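Unit 3 notes: Soft furnishings and the reset

Okay, back to where I stopped when the bell got me. We'd done hard surfaces and were just into fabric, which I could talk about all day (you've noticed).

For the homework you're writing a reset sheet for a small seating corner. A reset sheet is one page that tells a stranger how the corner should look when they walk away from it. Bullurier used to hand theirs out at 30 lines long and people simply didn't read them! Keep yours under 200 words.

Start with the big piece, then the cushions, then anything draped. I like one cushion upright against the back and I'm relaxed about the second one. Throws are trickier. A throw over an arm can have loose folds and still look right, but you have to decide how loose and write it down. "Nicely" is banned, I'll circle it every time.

Clothes are a separate line on the sheet. A garment gets held up by two points, top and hem, so you can see how it hangs and where the creases are before you fold it or put it on a hanger. Sleeves love to double over on themselves, so look for that first.
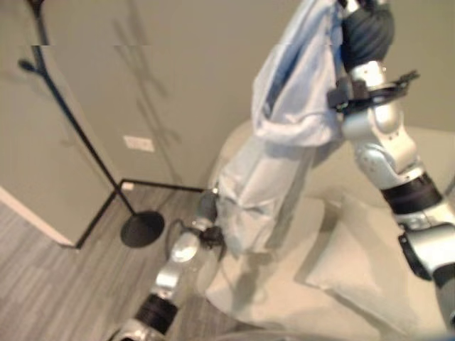
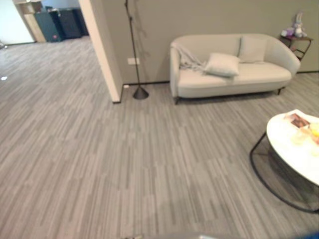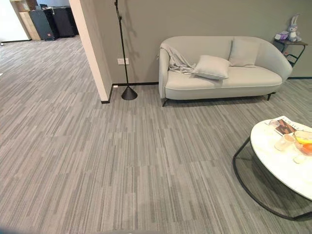 Fig. 3. Light blue garment held up (first picture); loveseat with two cushions and a throw (second and third).

Look at the lamp while you're there. A tall thin pole next to a low curved seat does a lot of work for one object, and it's an easy thing to leave off the sheet. Write down which side it goes on.

Somebody asked about the Rudix and Lam checklists. Rudix is good on upholstery, Lam is better on floors, and I'd borrow from both. The Masusetti handout has over 1,814 entries, so please don't print it!

Sheets are due in May, before the fabric care quiz. Bring one throw from home for the folding practice, any size.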